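Chapter 4
What a Demonstration Is Worth

Every autumn the student robotics club at Grollcombe sets its new members the same job: teach a machine to put small things into a bag. Every autumn somebody tells me it will be finished in a fortnight. I have stopped arguing.

The usual method is to have a person do the task by hand, many times over, and to train on the recordings. Club handouts say 200 demonstrations should be enough. I have never found out where that figure came from. Joaquim Lobo's group collected 400 and their arm did worse than one trained on 167 by Dong-hyun Cha, working alone. Lobo blamed the lighting. Cha said he had simply thrown out his bad runs, and I am inclined to believe him, though one pair of results proves very little.

So before you accept any claim in this chapter, mine included, ask three questions of it. Who gave the demonstrations? What was left out? Was the machine tested on anything it had not already been shown? A club poster that reports "success" without answering the last one has told you nothing.

We shall stay with the bagging task throughout, as it is harder than it looks. A clear bag bends, its rim folds inward, and its shiny sides throw back the light. A person copes with all this without thinking, even with grippers in place of fingers. Whether that skill survives being copied is the subject of Section 4.1, where we begin with a single grasp and ask how much of it a recording can hold. 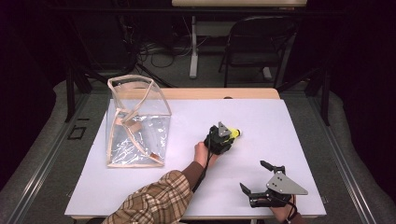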